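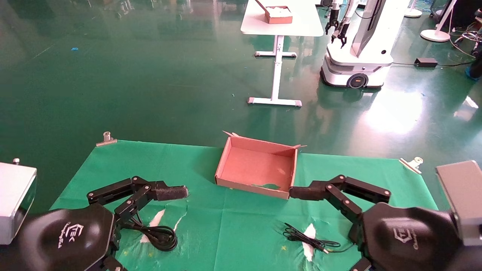 Should both arms of a small two-arm set-up get the same gripper fingers?
For light cardboard work, the same padded fingers on both sides are the better start, and you should only mix finger types when you have a task where the two arms do clearly different jobs.

I put the question and my answer first, so that those who read only the first lines have something from this message. The rest is long. It is the result of my comparison of the fingers and the two controllers, and a reply to Henrike, whose message I quote further down in parts.

First the set-up, for those who joined the list after April. We have two black arms, mounted left and right at the front of the bench, with a green cloth under the work. The cloth is held with binder clips at the back. The object is an open cardboard tray, shallow, with flaps that fold. I like this object very much for comparing grippers, as it is soft enough to show a bad grip and cheap enough that one does not cry over it.

I compared three kinds of finger:

a) the bare finger as it comes with the Rilby gripper, hard plastic, with small grooves
b) the same finger with a dark fabric pad glued on
c) the Zadora finger, which is longer and has a rubber tip

The controllers were the Kozma board, which most of you know, and the Windo, which Stellan Haugen was kind enough to send me for a month.

Now to the message of Henrike.

Henrike Sperling wrote:
> I have read your short note on the padded fingers and I am not yet
> convinced. In our place the pads came off after a few days and we
> went back to the bare ones. Also I think the pad hides a problem
> in the controller. If the motor current is read properly you should
> be able to hold a box with the bare finger and not crush it. Did you
> test the bare finger with a lower closing force before you glued
> something on it?

I did, and you are right that it is the first thing to try. With the Kozma board I went down in small steps from the factory setting. At the factory setting the bare finger leaves a dent in the front wall of the tray every time. Lower down, the dent gets smaller, and at the same time the tray begins to turn between the fingers when only one arm is lifting. Between these two there is a small region where it works, but it moved from one morning to the next. I suppose that the gearbox is stiffer when the room is cold, and the current reading then tells you more about the gearbox than about the cardboard.

With the Windo the region is wider. It reads the current more often and it has a filter that you can set yourself. I could hold the tray with bare fingers for a whole afternoon without changing a value. So in this point I must agree with you: a better controller takes away part of the need for the pad. It does not take it away completely, and I will come to this.

> And how do you glue them? Ours were fixed with double-sided tape.

Tape was also my first attempt and I had the same result as you. The force goes along the surface of the finger, and the tape creeps. Now I use contact glue, thin on both sides, wait until it is no longer sticky to the touch, then press it in the vice overnight between two pieces of wood. The important thing is that the fabric goes round the tip and a little way up the back. When it ends at the tip, the edge catches on the cardboard flap and starts to peel. Bastian Fröhlich had this idea, and since then I have not lost one.

I made 1193 closings with one pair of padded fingers before I took them off to look at them. The fabric was shiny at the tip and otherwise in order. I put them back on.

> One more question, about the camera. You look from above and
> between the arms, if I understood correctly. Can you still see the
> contact point when both fingers are at the box? We see mostly the
> back of our own gripper.

This depends more on how you approach than on the camera. If the fingers come in from the lower corners and point inwards, the tips stay visible nearly to the end. If they come from above, the gripper covers everything in the last few centimetres, which are the ones you want. I tried moving the camera further back, and one sees more, but the tip of the finger is then so small that it does not help. I would keep the camera where it is and change the approach.

A dark pad on a black arm is not the best choice for the camera, I admit. Against the green cloth it is fine. Against the inside of another black part it disappears. Uwe Reinholz suggested a strip of light fabric across the nail side of the finger, where it touches nothing. I have cut the strips but not yet glued them.

The results by finger, in words, as the table did not survive the mail program last time:

Bare Rilby finger. Good for flaps. The hard edge gets under a flap that lies nearly flat, and neither of the others can do this as well. Bad for lifting with one arm, as the tray turns. Marks the cardboard with the Kozma, less with the Windo.

Padded finger. Good for lifting and for pushing a side wall straight. One arm is enough to lift the empty tray, and with both arms it stays level. For flaps it is slower, because the tip is thicker and you must come in at a steeper angle. The closing force can be a good deal off and it still works, and this is for me the strongest argument. A set-up that several people use should not depend on one value being exactly right.

Zadora finger. I wanted to like it. The rubber holds very well, too well for cardboard: when the finger opens, the wall of the tray comes along for a moment and then jumps back. The extra length also bends. You can see it when you push sideways. On a glass jar or a plastic bottle it would probably be the best of the three, but I did not test this and it should not be read as a result.

Now the mixed pair, which several of you asked for. I put the bare finger on the right arm and the padded one on the left, with the thought that the left holds and the right works on the flaps. For exactly this task it is better than two padded arms. The trouble begins when the tray stands the other way round, or when the person at the controls wants to use the other hand. Then everything has to be done crosswise, the arms come near each other, and twice I had them touching at the second joint. I also caught myself setting the force for the wrong side. After one week I went back to the same fingers left and right, and I was glad about it.

If you write your own software and the task is always the same, the mixed pair may be the right thing for you. For teaching and for trying out I would not do it.

About the controllers a little more. The Kozma starts up quickly, the plug is solid, and when something goes wrong it stops and shows an error number. My favourite is 1583, which is not in the manual. Stellan thinks it means that the supply voltage has dropped for a short moment. This would fit, for it came only when both arms closed at the same time and were lifting. With a thicker power lead it has not come back. If somebody on the list has a proper explanation for it, please write, I would like to know and not only guess.

The Windo is the finer instrument, but it wants to be understood. The filter has two settings that influence each other, and the description of them is half a page. With the filter too strong, the gripper reacts late and you crush the wall before it has noticed. With the filter too weak, it lets go because of a little noise. I needed two evenings for it. The values I ended with I can send to anyone who asks, but they are for padded fingers and for arms of this size, and I would not trust them on anything else.

A small warning about cables. Both controllers have the lead coming out at the front, and on a narrow bench it then lies where the elbow of the arm wants to go. A coiled lead is especially good at finding the elbow. Lead it out to the side if you have the room, and fix it at one point at least. Worn places in the cloth are a similar matter: a fingertip catches on the edge of a tear and the arm thinks that it has found something. It makes your force readings useless for that moment. I threw out a number of readings for this reason before I knew where they came from.

What I have not done: no full tray, always empty. No wet or dusty cardboard. No other board thickness. And all lifting was slow, so I can say nothing about quick movements.

Henrike, I would be very interested if you could repeat the bare finger test with your own arms and the Windo, when Stellan has it back. Your room is warmer than mine and your gearboxes have fewer hours. If your working region stays in the same place over several days, then my theory with the cold gearbox is probably correct, and the advice for new people could become simpler: first the controller, then the pad. At the moment I would still tell them to begin with the pad, as it costs next to nothing and can be taken off again with a warm knife.

The drawing for cutting the fabric is in the usual folder. Print it without scaling. The long tongue goes round the tip, and the two short ones are folded to the sides and trimmed after the glue is dry. Bastian has a version for the wider Rilby fingers and says he will put it there too.

With kind regards
Lutz Rathjen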